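Home | Guides | Spares | Downloads | Contact

Prerkis Hand Gripper: Owner's Guide
Section 4. Looking after the gripper between sessions

Reading time: 5 minutes

Written by Rekha Lobo, with corrections by Manikandan Arumugam, who was right about the cable.
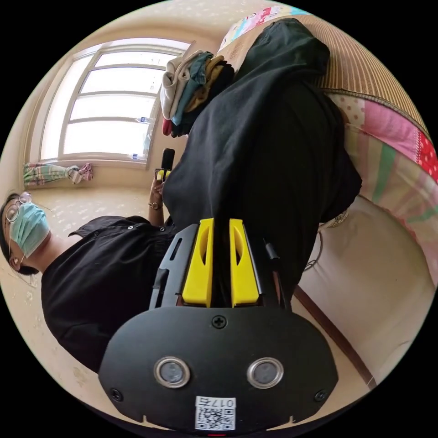 The gripper spends its working life in other people's homes, picking up laundry, and it comes back with the laundry still on it. Lint is the main enemy. Fingerprints come second, and the person who tightens every screw until it squeaks comes third. This section covers the ten minutes of care that keep all of them under control. Do it after each home visit and again before the first take of the day if the gripper has been traveling in a bag.

You will need a small cross-head screwdriver, a microfiber cloth that has never met fabric softener, a soft brush, and the spare fingers from the Nostov kit.

4.1 Cleaning

1. Stop recording and wait for the last file to close. Then switch off. Doing these in the other order is a popular way to lose an afternoon.

2. Hold the gripper with the fingers pointing at the floor and brush the gap between them. Pay attention to the long slots in the fingers, where threads like to wind themselves in. Pull threads out by hand. Do not cut them with a blade, however satisfying that sounds.

3. Brush the slotted bracket that holds the fingers.

4. Wipe the two round windows on the plate with the dry cloth, from the middle out to the metal ring. If a smear stays put, breathe on the glass and wipe again.

CAUTION: No glass cleaner, no alcohol, no shirt tail. The Asonus bench has a drawer of windows ruined by shirt tails.

5. Wipe the sticker gently. A scratched code won't scan, and a gripper that won't scan doesn't exist as far as the upload page is concerned. Order a replacement through Bhavana Chettiar. Please don't draw the missing squares back in with a marker. We have one of those already.

4.2 Checking the fingers

6. Close the fingers slowly and look at them from above. They should stay parallel all the way in. If one leans, loosen its mount half a turn, square it up, and tighten.

7. Pick up a single cotton sock by the cuff, lift it, and hold it while you count to five. A sock that slides means polished fingertips. Swap both fingers, even if only one looks guilty.

8. Write the swap in the log. Fingers last longer on T-shirts than on heavy coats, and our only evidence for this is a log that people filled in. The current record is 587 takes on one pair, held by Revathi Kartha, who would like it known that she did nothing special.

4.3 Plate screws and cable

9. Check the three screws on the plate, the top one and the two near the lower corners. Snug is enough. If you are using your whole wrist, you have gone past snug and are now on your way to a new plate.

10. Follow the cable along the side of the gripper with your thumb. Any kink, flat spot or bare patch means it gets replaced today. Tape is not a replacement – Subbarao D'Souza has tested this thoroughly, on your behalf and mostly by accident.

NOTE: Leave a little slack where the cable meets the body. A tight cable tugs every time the wrist turns, and you will see it later as a twitch in the data.

4.4 Test take

11. Switch on and wait for the indicator light to settle. If it keeps blinking after 21 seconds, switch off, reseat the cable and try again. If it does it twice, see Section 7.

12. Lay one dark garment and a few light ones on the bed or table you plan to use. Black fabric shows up a dirty window faster than anything else in the house.

13. Record one short take. Pick up, move, put down.

14. Play it back before you set up anything else. Look for haze near windows and lamps, and for a soft patch that stays in the same place while everything else moves. A patch like that is on the glass. Go back to step 4, with feeling.

15. Pack the gripper with the fingers closed and the finger cover on. Loose in a backpack with somebody's keys is not a storage method.

Error 348 after a test take means the storage card is full. It does not mean the gripper is broken, so please stop mailing it to us.

Related
Section 3. Pairing and first power-on
Section 5. Charging on the Enriquez dock
Section 7. When the light won't stop blinking
Spare parts list, January

Previous | Next | Back to top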